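On Refinishing Old Wood Floors in a Rented House

The house in Stesden was built with plank floors in every room except the kitchen. When I took over the lease, the boards in the front two rooms had been under carpet for many years, and the owner, Hélène Sandhu, gave written permission for the carpet to be removed and the wood refinished at my expense. This post sets out how the work was planned and what it required. It is intended for tenants and small owners who are considering the same course.

Permission and scope

The agreement with Ms. Sandhu covered three points. The boards were to remain in place. The color of the finish was to stay within the range already present in the hallway. Any board found to be unsound was to be reported to her before replacement. I recommend that tenants obtain similar terms on paper, even where relations with the owner are good. A verbal understanding is difficult to rely upon at the end of a lease.

The area to be treated measured 400 square feet. The closet beneath the stairs was left out of the agreement and has kept its carpet.

Assessment of the boards

Carpet removal took one evening. The tack strips took considerably longer, and the staples longer still. Every staple must come out or be driven well below the surface before sanding begins, as a single one will tear a sanding belt. I worked on a folded towel with a pair of end nippers and a flat screwdriver.

Two estimates were then requested. The first, from Van der Linden, came to $900 for sanding alone and did not include finish. The second firm did not reply. I decided to rent a drum sander and an edger and to do the work in August, when the windows could be left open overnight.

Sylvie Ross, who refinished her own floors in Goston some years ago, reviewed the boards with me before any machine was brought in. She advised against filling the narrow gaps between them. Filler in an old floor tends to crack and lift as the wood moves with the seasons, and the seams are part of the character of such a floor. I accepted this advice and have not regretted it.

Sanding

The drum sander should never stand still while the drum is turning. It should be lowered while already in motion and lifted before each turn. I made the first pass with coarse paper, followed by medium and fine, and vacuumed thoroughly between grits. Rental of both machines, with paper, came to $170 for the weekend.

The edger leaves curved marks which are hard to see until stain is applied. These should be removed by hand. I did not do so near the radiator, and the marks remain there.

Choice of color

The hallway boards are a middle brown with a dark grain, and matching them proved to be the slowest part of the project. I tested four stains on the underside of a spare board and settled on a brown from Skikow, applied thinly with a cloth.

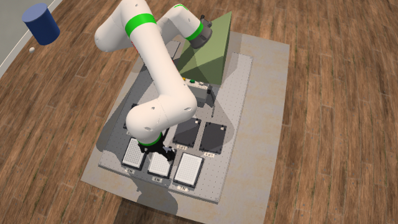

Finish and curing

A water-based finish was applied in three coats, with light hand sanding after the first and second. The smell was mild, although I slept elsewhere on the first night. Furniture was returned after one week and the rugs after four. Felt pads were fitted to every chair leg.

Ms. Sandhu has since inspected both rooms and has asked for the name of the stain. The bedroom upstairs remains carpeted, and a request concerning it will be submitted to her with the lease renewal.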